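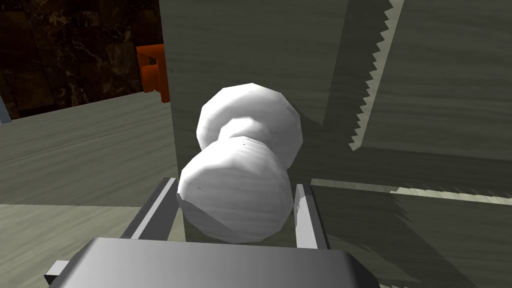
Cuaderno de taller, guía de la costa de Loststead
Entrada del sáb 12 de enero

Sigo con la ficha de Loststead. Quedan por cerrar el tramo del faro viejo, la tabla de distancias y el párrafo de accesos. La versión que dejó Davoud en la carpeta compartida tiene el texto de introducción ya revisado; no lo toco salvo la frase sobre el aparcamiento, que estaba desactualizada.

Distancias. Medida del sendero entre la plaza de Loststead y la ensenada de Gedholm: 2763 m con rueda, por el camino de arriba. La guía anterior daba 3000 m. Miré de dónde salía la cifra y es un redondeo de la hoja antigua, que además arrancaba desde la iglesia y no desde la plaza. Para la ficha pongo 2763 m en la tabla y «algo menos de tres kilómetros» en el texto corrido. Kwok-wai prefería dejar solo el redondeo. Lo hablamos por teléfono y acepta la tabla con la cifra exacta si el mapa lleva marcado el punto de inicio.

Pendiente. El track del GPS da un desnivel acumulado que no me creo. En el tramo pegado al acantilado la señal rebota y aparecen dientes de sierra en el perfil. He suavizado con una ventana de cinco puntos y sigue saliendo alto. No publico desnivel hasta repetir con el barométrico. En la ficha, de momento: «sube y baja de forma continua, con dos repechos cortos y empinados». Los dos repechos son el de la fuente y el de los escalones tallados.

Estado del camino, recorrido de Ngan-ling de esta semana:

Plaza — fuente: asfalto, luego zahorra compactada. Sin problemas con carrito.
Fuente — mirador: tierra con piedra suelta. Charcos permanentes en la vaguada, se pasa por el borde izquierdo.
Mirador — escalones: estrecho, con caída a la derecha. Señal de aviso tumbada. Hay que llamar al ayuntamiento.
Escalones — Gedholm: roca y hierba. Los tres últimos escalones están comidos por debajo. Con bajamar se puede rodear por la playa, con pleamar no.

El último punto obliga a meter la marea en el texto. Propongo una sola frase: «Consulte la tabla de mareas antes de bajar; con pleamar la playa desaparece y el único regreso es por los escalones». Shu-fen pide que vaya en la cabecera de la ruta y no al final. De acuerdo.

Topónimos. La ensenada aparece como Gedholm en el mapa topográfico y como Shek en el cartel de madera del aparcamiento y en dos folletos del puerto. No son el mismo sitio. Shek es la roca plana que cierra la ensenada por el norte, y de ahí alguien extendió el nombre a toda la playa. En la ficha: «ensenada de Gedholm» para la playa y «Shek» para la roca, con una línea que avise de que en el pueblo se oyen los dos. He corregido cuatro apariciones en el borrador. Falta comprobar el pie del mapa general.

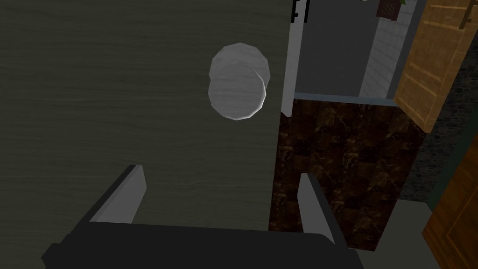 Accesos. El autobús de invierno llega solo hasta el cruce, y desde ahí hay que andar por el arcén hasta la plaza. El de verano entra en el pueblo. La ficha vieja no distinguía temporadas y hemos recibido quejas de gente que se quedó en el cruce con maletas. Redacto los dos casos por separado, sin horarios, con remisión a la parada. Los horarios cambian y cada vez que los hemos impreso se han quedado viejos antes de agotar la tirada.

Aparcamiento: 2 zonas. La de la plaza, pequeña y con límite de tiempo; la de arriba, junto al campo de fútbol, sin límite en invierno. La frase antigua decía «aparcamiento gratuito junto al puerto». Esa explanada está cerrada a visitantes y solo la usan los barcos. Borrada.

Alojamiento y comidas. La pensión Flolby sigue abierta todo el año según Tien-fu, que pasó la noche allí el miércoles. Habitaciones a la calle ruidosas con viento (la contraventana golpea), las de atrás bien. Cocina solo hasta las ocho en temporada baja. El café del puerto cierra en enero. No incluyo precios.

Faro viejo. Tengo dos fechas de apagado en fuentes distintas y ninguna me convence. El panel municipal da una y el libro de la parroquia otra, con nueve años de diferencia. Mientras no vea el registro del puerto, el texto dirá «fuera de servicio desde hace décadas». La torre no se visita. Se puede llegar hasta la verja y rodear el recinto por el lado de tierra; por el lado del mar el borde está desprendido y no hay paso, aunque en el mapa siga dibujado un sendero. Pedir a Davoud que lo quite de la capa base.

La ficha anterior llamaba al faro «el más antiguo de la costa». Sin referencia. Fuera.

Fauna. Una línea y no más: cormoranes en Shek casi siempre, focas de vez en cuando. Ngan-ling quería un recuadro con especies. No cabe en la doble página y hay ya una ficha general de aves en el mismo volumen. Remisión cruzada a esa.

Tirada. La imprenta confirma 3000 ejemplares para el volumen completo, mismo papel que la vez pasada. Piden los mapas en PDF con las fuentes incrustadas. La última entrega se les cayó la tilde en todos los rótulos del mapa de accesos, así que esta vez convierto los rótulos a trazados y guardo aparte la versión editable.

Extensión. El texto sale doce líneas largo para la maqueta. Candidatos a recorte:

— El segundo párrafo de la historia del puerto (repite lo de la salazón).
— La comparación con los pueblos vecinos.
— La lista de fiestas, que puede ir al calendario general.

Empiezo por la comparación. No aporta nada a quien ya está allí y envejece mal. Si con eso y las fiestas no llega, recorto historia. Los avisos de marea y del borde del faro no se tocan.

Prueba de lectura: di el borrador a Shu-fen sin el mapa para ver si se podía seguir la ruta solo con el texto. Se perdió en la bifurcación después del mirador. El texto decía «continúe por el sendero principal» y allí los dos ramales tienen el mismo ancho. Cambiado a «tome el ramal de la derecha, el que baja hacia el mar; el de la izquierda acaba en una finca». Revisar si la finca tiene perro suelto, Ngan-ling cree que sí.

Pendiente:

Repetir desnivel con barométrico, ida y vuelta el mismo día.
Llamar al ayuntamiento por la señal tumbada y los escalones.
Registro del puerto: fecha de apagado del faro.
Pie del mapa general, Gedholm / Shek.
Davoud: quitar sendero del lado del mar.
Kwok-wai: marcar la plaza como inicio en el mapa de ruta.
Preguntar a Tien-fu si Flolby admite perros, en el borrador pone que sí y no sé de dónde lo sacamos.

Copia guardada como loststead_b4. La b3 tiene todavía la distancia antigua, no usar.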